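Onari Hand Kit

The Onari Hand Kit is a hand-held gripper and recording package sold by Brultum, a small automation firm, to people who want to teach robots household chores without first buying a robot. The user holds the gripper, does the chore, and sends the recordings off to be turned into training material. Brultum's brochure calls this "effortless". Owners have tended to use other words, particularly after the second basket of washing.

History

The kit was designed by Krishnamoorthy Sundaram and Hema Gowda, who had previously worked on a shelf-stacking arm called the Irkwood. The Irkwood was accurate, admired and too heavy for most shelves. Its fingers survived it, and a revised version went on sale one April as the first Onari. An early batch of 2,000 units sold out, chiefly to laboratories and to one hotel chain that had misread the listing.

Contents

The standard box holds one gripper, a camera mount, a charging lead, 4 spare finger pads and a printed manual. The manual devotes 6 pages to the carrying case and one to folding. A deluxe edition adds a second gripper, for buyers who have noticed that they fold with both hands.

Folding service

Buyers who would sooner not do the chores themselves may pay for Chowdary, a companion service in which trained operators carry out the work in ordinary homes and deliver the recordings. Sharada Annamalai, who set up the service, insisted from the start on real bedrooms with real bedding. Her reasoning was that a robot raised on bare tables would be helpless at the sight of a cushion.

Clothing makes up most of the orders. T-shirts are charged at the basic rate. Dark garments cost more, as black cloth folded on black cloth gives software very little to go on, and trousers attract a further fee that the price list describes only as "legs".

A garment gripped in folds over a bed, with pillows and a folded comforter on the far side:

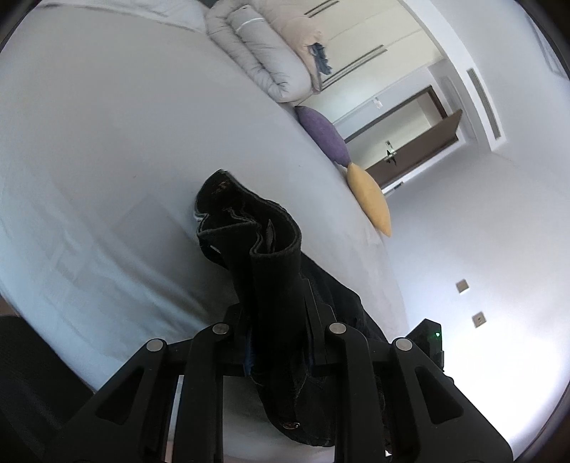 Reception

Reviews have been mixed but long. Mohandas Namboodiri, writing in a trade newsletter, praised the firm grip and the plain controls, and complained that his forearm had aged faster than the rest of him. Raghavendra Rajan found the kit good value for laundry and poor value for socks, which he regarded as a separate field of study. Both disliked the carrying case.

Brultum has since shortened the handle and replaced the case with a drawstring bag. The manual still has its 6 pages on the old one.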